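Drawing the Same Room for a Year: Štefánia Gajdoš on Colored Pencil

Interview by Fengying Lu
12/30/25

Štefánia Gajdoš keeps her pencils in jars by hardness, not by color. The soft ones go on the left side of the desk, within reach of her drawing hand, and the hard ones go at the back with the erasers. She has worked in colored pencil since she left her job at a print shop in Ridham, and she now teaches an evening class there.

"I didn't choose it because I thought it was better than paint," she says. "I had a small apartment and a cat. Oil was out of the question."

Most of her drawings are interiors. She started with kitchens and moved on to bedrooms and hallways. A single piece on a full sheet takes her 40 hours, sometimes more if there is a lot of fabric in it. She works in layers, starting with a hard gray pencil and adding color so lightly that the first few passes barely show.

"People press too hard at the start," she says. "The paper has a tooth to it, and once you've flattened that, it won't take any more pigment. I tell the class to hold the pencil near the end. You can't press hard from there."

She learned this from Sachiko Tamura, who taught her for two winters and made her draw a folded towel until she stopped outlining it. Gajdoš still has the towel drawings. She says the early ones look like cardboard.

Paper is the part of the job she is most particular about. She uses a hot-press sheet from Vass for small work and a slightly rougher one for anything over 3 feet wide. She tried the Evley pads that many of her students bring and found they were fine for practice but gave out after six or seven layers.

As for the pencils, she owns 200 and uses fewer than half of them. Her grays are worn down to stubs. The bright pinks and greens that came in the same sets are nearly full length. She mixes most of her shadows from a dark blue and a brown, and keeps black for the last hour.

"Black is hard to lift," she says. "If you put it in early you end up drawing around it for weeks."

She does use solvent, but only for backgrounds. A little on a cotton swab will spread the wax and fill in the white specks. It has to dry overnight before she goes back over it.

Floors gave her trouble for years. Boards and tiles have to run back into the room correctly or the furniture looks as if it is sliding. She now rules the lines lightly, colors across them, and only then picks out the joints with a sharp point.

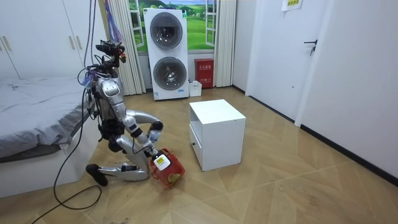 A silver robot kneeling with a red basket on a wood-look floor.

Metal is slower than wood, she says, and she spends most of that time leaving things alone. The brightest spots are bare paper. She marks them at the beginning with a faint dotted line and works up to it from all sides.

Her next group of drawings will hang at Skivadik in May, alongside pastels by Huiling Xiao. Four of the pieces are finished. A fifth, of a stairwell, is taped to the board in her front room, and she has started the banister twice.

"I'll get it done," she says. "I need to buy another gray first."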